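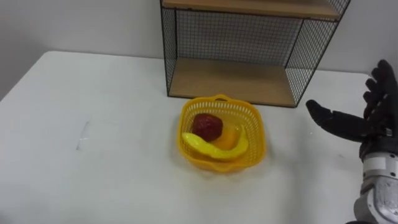 La mano derecha se acerca a la cesta amarilla en la mesa de pruebas de Trernstead.

Dexter Buenaventura escribe el software de percepción y planificación de Trernstead, y cuando le pregunto cuál es la parte difícil de su trabajo no menciona la mano. «La mano hace lo que le pedimos», dice. «El problema es qué le pedimos.»

Me habla de la cesta. Para una persona es un objeto sencillo, pero sus paredes tienen agujeros, y las cámaras de profundidad no se entienden bien con los agujeros. «Una parte de los puntos cae en el plástico y otra parte lo atraviesa. El primer planificador creía que podía pasar los dedos por la pared.» La rejilla negra de la estantería les dio el mismo disgusto. Ahora un módulo llamado Putadell separa las superficies perforadas y las trata como si fueran macizas, con un margen de 2 centímetros.

El plátano es otro asunto. Cuando queda encima de otra fruta, el sistema tiene que decidir cuál toma primero. Buenaventura prefiere una regla simple – primero lo que no tiene nada encima – aunque reconoce que no siempre es la más rápida. «Probamos una red que elegía sola. Elegía bien, pero yo no podía explicar por qué, y cuando fallaba pasábamos el día leyendo registros.»

De esos registros se ocupa Ngata, la herramienta interna que guarda cada intento con su plan y su nube de puntos. Lleva 4000 intentos archivados, y el equipo ha revisado a mano 327, casi todos fallos. En muchos, el pulgar llegaba antes que los otros dedos y empujaba la fruta. La corrección fue retrasar su cierre 400 milisegundos.

Le pregunto si el simulador no podía avisar de esto. Se ríe un poco. «En el simulador la fruta pesa lo que nosotros escribimos. Y habíamos escrito mal el peso.»

Para junio quiere que el planificador vuelva a calcular la trayectoria durante el acercamiento, y no solamente antes de empezar. El código está en una rama que se llama Gosden, y todavía no la deja correr sin tener el dedo sobre el botón de parada.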